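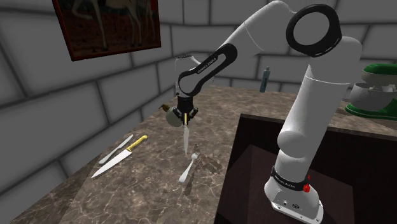 Gilberto Paucar's note on the first draft of this guide was that it started with the arm, and that a buyer who starts with the arm will be out of money before the tool, the mount and the software are paid for. The order of the steps below follows his correction.

Planning a budget for a single-arm kitchen handling cell

Last updated Apr 17, 2024

The procedure covers one arm, fixed base, working over a counter on utensils and small containers. It assumes a buyer with one room, one power circuit and no in-house integrator. Mobile bases and two-arm setups need a different worksheet.

Step 1. Write the task list before you ask for quotes

List each object the arm will pick up, with its weight, its narrowest grip point and how it will be presented. Flat items are the expensive ones. A table knife lying on stone gives parallel fingers very little to close on, and the usual fixes (thin fingertips, a compliant pad, a raised rack) all cost something. Enter them now as separate lines.

For each object also write the pose at the end of the move. A knife held blade down has to clear everything on the counter by the full length of the blade, and that length comes off your usable height.

Step 2. Simulate first

Build the counter, the base position and the objects in a simulator before committing to a mount. In the Endon plan we went through two base positions this way and dropped the first one when the elbow came too close to the back wall. Moving a base in software takes minutes. Moving a base plate that has been drilled and anchored means a new top.

Check these in simulation:
Reach to the far and near edges of the counter with the tool fitted
Elbow clearance to walls, shelves and tall appliances
Wrist angle at the lowest pick
Cable path from the base, including any cabinet opening it passes through

Budget 50 hours of staff time for this step if the person doing it has used the simulator before. Double it if not. Do not treat a clean run in simulation as proof of grip. Contact between metal fingers and a thin handle is the part most likely to differ on hardware.

Step 3. Set up the worksheet

Use these lines, in this order:
1. Task fixtures (racks, trays, fingertips)
2. Gripper and spares
3. Base plate, counter reinforcement, anchoring
4. Safety: risk assessment, stop buttons, guarding
5. Sensing and lighting
6. Control computer and network
7. Arm
8. Training
9. Service and repair reserve
10. Freight and rigging

Put the arm price in last. Lines 1 to 6 are where Cusi, our first worksheet, came up short. Cesar, the current one, keeps the same lines but splits gripper spares from the gripper.

Step 4. Price the bench, then the arm

Get a written figure for the counter. Stone tops are heavy and stiff, but many are not meant to take a side load at a single point, so the base should normally go to a frame below and leave the top alone. At Grultcombe the frame drawing was revised after the floor was measured and found to be out of level, and shims and labor were added under line 3.

When comparing arms, ask each supplier for the same items:
Rated payload with your gripper mounted, at your farthest pick
Controller footprint and cooling clearance
What the software license covers, and when it renews
Lead time for a replacement joint
Whether the gripper is included - some quotes leave it out

Step 5. Plan the test period

Set an acceptance test of 100 picks per object type, logged, with failures sorted by cause. For blades, run the first set with blunt substitutes of the same mass and thickness. Reserve the room for the whole period.

If the order has to land before a July shutdown or year-end close, work back from the longest lead time on the sheet. In our plans that was the frame, twice.

Step 6. Review

Go through the worksheet with whoever signs for it and whoever will run the cell. Any line with no quote behind it gets marked as an estimate, and the reserve on line 9 stays untouched until those marks are cleared.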